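4.2 Who counts as a medalist

The federation's selection rules for the senior athletics squad run to 30 pages, of which the first 26 define terms. We mention this because the definition of "medal" occupies most of a page and still leaves out relays. A reader coming to the rules from outside the sport might suppose that a runner who swam through the heats, ran the first leg in the semifinal, and then watched the final from the stands in a tracksuit either did or did not win a medal. The rules take no position. The selectors, as our interviews show, have taken several.

Our corpus for this section is the set of 246 written appeals lodged against squad selections under the points system introduced after the Bustetport championships. Of these, 165 turn on the weight given to a past result, and it is those we discuss here. The remainder concern missed deadlines, misspelled names, and one hotel.

Each appeal was coded by two readers working apart. Where they disagreed, a third reader, Hilde Kuipers, settled the matter, usually by reading the letter aloud until one of the other two gave in. We concede that this is not a procedure with a name.

The points system was meant to end this kind of correspondence. Under the old arrangement, three selectors sat in a room and emerged with a list, and an athlete who was not on it could complain only that the selectors were fools, a charge for which no form existed. The new arrangement gives a fixed score for each placing at each grade of meeting, adds the scores, and ranks the athletes. Complaints now come with arithmetic. They are also longer.

Three patterns recur in the letters.

The first is regrading. An athlete accepts the table of scores but holds that a particular meeting belongs one row higher in it. The Cordeiro Invitational is the usual candidate. It is listed as a Grade C meeting, on the ground that few national teams send anyone, and the appellants reply that the people who do turn up are very fast. Both statements are correct. Welington Brandão, who chaired selection in the first two seasons of the scheme, told us that he had personally moved the meeting up a grade, down a grade, and up again, and that each move produced the same number of angry letters from different addresses.

The second pattern is the argument from depth. A fifth place in a strong field, the letters say, is worth more than a silver in a weak one. The rules allow for this through a "field quality adjustment," a figure between zero and one that is multiplied by the score. We were unable to find anyone who could tell us how the adjustment is worked out. Dalva Queiroz, a former hurdler who now advises athletes on their appeals, described it to us as "the old room with the three selectors, but with a decimal point." In the letters we read, the adjustment is disputed more often than any other single item, and it is also the item for which appeals most often succeed. We take these two facts to be related.

The third pattern is age. Results lose half their value after two seasons. Injured athletes object to this, as do athletes returning from having a child, as does one discus thrower whose stated reason is that his best throw was so good it should be exempt. His appeal was refused in a single sentence. We have read that sentence many times and would like to know who wrote it.

What the letters rarely do is question the idea of a score. Only a handful ask for the selectors back. Even athletes who lose badly under the system tend to propose a better table, often attached, often in color. One appellant in the walking events supplied a complete replacement, with worked cases, under which he would have been selected for every championship in the period and his coach for two of them.

This willingness to argue inside the scheme is, we think, the main finding. A published table gives people something to be wrong about in detail. Whether it produces better teams is a separate matter, taken up in Section 5, where the answer is less cheerful.

A word on how the letters were handled. The originals arrived on paper, on disks, and in the body of messages to an office account that had been abandoned by everyone except the appellants. Zuleica Falcão transcribed the paper ones. The rest were pulled from the federation's old machines and indexed with Zorkus, a text search tool that treats "bronze" as a verb unless told otherwise. The final index was frozen on December 23, 2021, and letters that surfaced afterward were left out, including two very good ones.
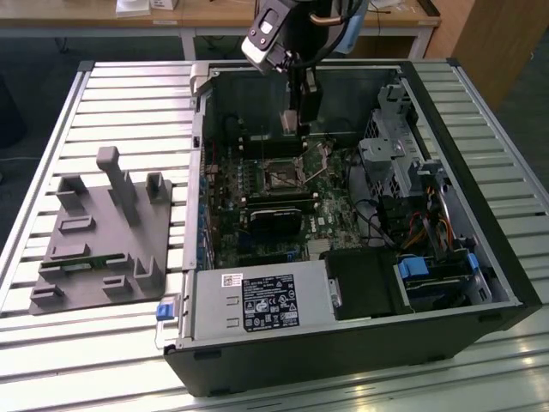
Figure 3. Open desktop tower on its side on the workbench, motherboard side up.

4.3 The selectors' replies

Replies are shorter than appeals and a good deal less inventive. Most follow a template drawn up by Washington Bastos during his term as secretary, which opens by thanking the athlete for an interest in the process and closes by citing the clause under which the interest may now cease. In between there is room for two lines of reasoning. Many selectors left one of them blank.

Where a reply does give reasons, it nearly always quotes the table and stops. We coded a reply as "substantive" if it mentioned any fact about the athlete beyond the name and event. By this modest test, replies to successful appeals were more often substantive than replies to failed ones, and replies concerning the field quality adjustment were hardly ever substantive at all, whichever way they went.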